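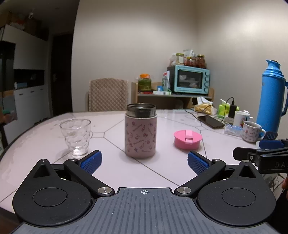 Lemia

A home-built pair of hand-held grippers, the software that listens to them, and a small pile of recordings made at the table where breakfast also happens.

Last updated Sep 16, 2023

What you get

Lemia is the whole lot: printable parts, wiring notes, the recorder and the recordings. Alari is the recorder on its own, if you already have grippers and only want something to write the files. Kvaran is the arm that is meant to learn from all this. Kvaran lives in the shared workshop, bolted to a bench, and has opinions about jars.

The recordings cover ordinary table jobs: lids off, lids on, mugs moved from one side to the other, lids off again. There are 180 of them so far. I had planned on 900, a figure I picked before I had done any.

Why hand-held

Driving Kvaran by joystick took me so long per lid that the tea went cold, and the results looked like someone operating a crane in a gale. With a gripper in your hand you move as you normally would, only clumsier, and the clumsiness is data. A pair of them also costs less than the arm's left shoulder.

Building the grippers

Print the body and the two finger mounts solid. I tried a light infill on the mounts and they flexed like a ruler on the edge of a desk.

The linkage arms want to pivot freely with no side play. Tighten each pivot screw until the arm stiffens, then back it off a touch. Do this again after the first evening, when they will have worked loose.

The pads are the part that matters. Textured ones hold a lid, smooth ones polish it. Glue them, clamp them, leave them overnight, and resist the urge to squeeze things in the meantime.

The little crosshair on the body is for lining up at the start of a session. Don't paint over it. I have painted over it.

Running Alari

Plug in both grippers before starting the recorder. If you plug in the second one afterwards, Alari will find it, greet it by name and record nothing from it.

Open and close each gripper fully when asked. This sets the zero. Half a squeeze gives you half a zero, and every file from that session will claim the jar is wider than the table.

Recordings stop by themselves after 20 seconds without movement. This was meant as a safety net and has become the main way I end them.

Each session gets its own folder, with the video, the finger opening and a plain text note. Please write the note. "lid again" is a poor note, and there are plenty of them.

Known problems

- The left and right clocks drift. Version 2 of the recorder corrects it when it saves, earlier files need the fix-up script.
- Shiny things upset the tracking. Steel rims are bad, dimpled glass is worse. I have kept those sessions in, as kitchens are full of both.
- Table clutter is neither controlled nor labelled. Things come and go between sessions according to who was hungry.
- Only one kitchen. A model trained on this will know its way round one table very well, and you should not send it out to others without more recordings.
- Arms and hands turn up in some of the video. Everyone agreed to it, but please don't go trying to work out who they belong to.

Compatibility

The finger opening is saved in millimetres. Kvaran reads it directly. A Tronance motor board needs the values scaled first, and the scaling file is in the tools folder under a name that made sense when I chose it.

Licence and use

Do what you like with the parts and the code. The recordings are free for study and tinkering, but ask before putting them in anything you sell.

Still to do

Pouring, which I keep putting off. Stirring, likewise. A proper cable clip for the gripper body is on the list for October, along with renaming that scaling file. Patches are welcome, especially for the clock drift, and new sessions from other people's tables even more so.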